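Tollard Tomo 558 Single-Head Embroidery Machine
Set-up Guide
Section 4: Threading, tension and the first sew-out

Read Section 3 (Unpacking and levelling) before you start. The machine must be standing on its own feet, with the transit bolts out and the stand brakes on. Allow an hour and a half the first time.

You will need:
Thread cones, one for each needle you plan to use
Pre-wound bobbins, or empty bobbins and the winder
The accessory tin (snips, threading wire, small flat screwdriver, tweezers)
A medium Stokby hoop
A piece of plain cotton drill and two sheets of cut-away backing, both larger than the hoop
The oil bottle with the long nozzle

CAUTION: Turn the machine off at the main switch before you put your hands near the needles or the hook. The emergency stop button halts the motor but leaves the control box live.

4.1 Fitting the thread stand

1. Push the two uprights into the sockets behind the head until they click.
2. Slide the cone tray down over the uprights with the felt pads facing up.
3. Tighten the four thumbscrews by hand. Do not use pliers.
4. Fit the guide rail to the top of the uprights. The ceramic eyes should sit directly above the cone pins.
5. Place a cone on each pin. If a cone wobbles, put one of the plastic adaptors under it.

Note: Cones wound for overlockers will fit the pins but the thread is the wrong type. Use 40 weight polyester or rayon embroidery thread for everything in this section.

4.2 Threading the upper path

Needles are numbered from right to left as you face the machine. Needle 1 is on the far right. The colour order on the control panel follows the same numbers.

1. Take the thread up from the cone and through the ceramic eye above it.
2. Feed the threading wire down the clear tube from the front, hook the thread on, and draw it through.
3. Pass the thread under the pre-tension disc from left to right.
4. Wrap it once around the break sensor wheel, clockwise. The wheel should turn when you pull the thread. If it stays still, the machine will report a thread break every few stitches.
5. Bring the thread down, around the main tension disc, and over the check spring.
6. Go up through the hole in the take-up lever from right to left, then back down through the lower guide.
7. Thread the needle from front to back and pass the end through the presser foot.
8. Tuck the tail behind the holding spring and trim it to the length of your thumb.

Repeat for each needle. Unused needles can be left empty, but switch them off in the Needles menu or the machine will stop when it reaches them.

If you are changing from one colour to another on a machine that is already threaded, tie the new thread to the old one above the guide rail and pull it through from the needle end. Cut the knot off before it gets to the eye of the needle. With heavier thread the knot may jam in the tube, and in that case start again with the wire.

4.3 The bobbin

1. Open the hook cover by pressing the tab on its left side.
2. Pull the latch on the bobbin case towards you and lift the case out.
3. Drop in a bobbin so that it turns clockwise when the thread is pulled.
4. Draw the thread through the slot, under the flat spring and out through the pigtail.
5. Hold the thread and let the case hang. It should stay where it is, then drop a short way when you give your wrist a small flick.
6. If the case runs straight down to the bench, turn the larger screw on the case clockwise by the width of the slot. If it will not drop at all, turn it the other way by the same amount.
7. Put the case back and press until it clicks. Check the click twice. A case that is only half seated will come out at speed and can break the hook.

Note: The small screw on the bobbin case holds the spring on. It is not an adjustment. If it falls out it will be somewhere under the machine – order a spare with your first box of bobbins.

4.4 Oiling

The machine leaves the factory dry at the hook. One drop of oil on the hook race is needed before the first sew-out, and one more after every eight hours of running. The needle bars need one drop each once a week. Wipe away anything that runs. Do a short sew-out on scrap after oiling, before you put a customer's garment on.

CAUTION: Use only clear sewing machine oil. Spray lubricants will soften the belt behind the head.

4.5 Hooping the test piece

1. Loosen the hoop screw until the inner ring drops in under its own weight with no fabric.
2. Lay the outer ring on a flat table and put both sheets of backing over it, then the cotton drill.
3. Press the inner ring down, starting at the side away from the screw.
4. Tighten the screw until it resists, and stop there. The fabric should be flat and firm without being stretched. Pulling at the edges after the hoop is closed will give you puckers when the piece is taken out.
5. Slide the hoop onto the arms of the pantograph until both clips engage.
6. Select the hoop size on the panel. The size stored in the machine must match the hoop that is fitted.

Lu cap frames need the cap driver and a different set of arms. They are dealt with in Section 6. Do not try to fit a Lu frame to the flat arms, even if the clips seem to catch.

4.6 Running the first sew-out

The memory holds a design called TENSION. It sews one column of satin stitch for each needle, side by side, with a trim between them.

1. Turn on the main switch and wait for the panel to show READY.
2. Choose Designs, then Built-in, then TENSION.
3. Press Trace. The foot will travel round the outline of the design without sewing. Watch it all the way round and stop the machine if it comes near the ring.
4. Set the speed to 800 stitches per minute.
5. Press Start and keep a finger by the stop button.
6. When the design has finished, take the hoop off and turn it over.

The top speed of the Tomo 558 is 1,000 stitches per minute. Leave it alone until every needle has passed the tension test. Caps, metallic thread and small lettering are always run slower, and the table in Appendix B gives starting speeds for each.

4.7 Reading the back of the test piece

Look at each column from the underside. Bobbin thread should show as a white stripe down the middle, taking up one third of the width, with the top colour on both sides.

White stripe too wide: the upper tension is too tight. Turn the main tension knob for that needle anticlockwise.
White stripe thin or missing: the upper tension is too loose. Turn the knob clockwise.
Stripe wanders from side to side: check that the thread is sitting fully between the discs. Lint under the bobbin spring will also do this, and can be cleared with the corner of a business card.
White showing on the front: check the bobbin case first, then the upper tension.
Loops on the front: the thread has probably missed the check spring. Rethread from step 5 of 4.2.

Turn the knobs by a quarter of a turn at a time and sew the test again on fresh fabric. It is quite normal to need three or four goes. Dark and light threads from the same maker can need different settings, and black is often the tightest of the lot.

Write the final settings on the card inside the control box door. When a needle starts to misbehave later on, the card will tell you how far it has moved.

4.8 If the machine stops

E02, thread break. Rethread the needle shown. Press Back until the needle is 10 stitches behind the break and then press Start.
E05, bobbin. The bobbin is empty or the case is not seated.
E11, hoop limit. The design is larger than the selected hoop, or has been placed off centre. Trace again.
E14, main shaft position. Turn off the power and turn the hand wheel at the back until the white mark meets the pointer at the top. Turn on again.
E20, trimmer. Switch off, take off the needle plate (two screws) and clear any thread ends from the knives with tweezers. The moving knife is sharp on both edges.

If the same code comes back more than three times in a row, stop and call the service desk. Have the serial number ready. You will find it on the plate under the table on the right-hand side.

4.9 Before you move on

Go to Section 5 when:
every needle in use passes the test in 4.7
the machine has run TENSION from start to finish without a break
the settings card is filled in
the hook cover closes flat

Keep the last test piece. The engineer will ask to see it at the December service visit, or whenever your first service falls due.

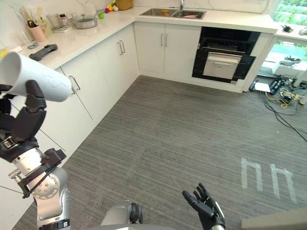 Tomo 558 Set-up Guide – Issue 3 – Page 27

Text by Carleen Tuhiwai, Tollard Technical Publications. Corrections to this section should be sent to the service desk with the issue and page number. Section 5, Loading and placing designs, starts on the next page.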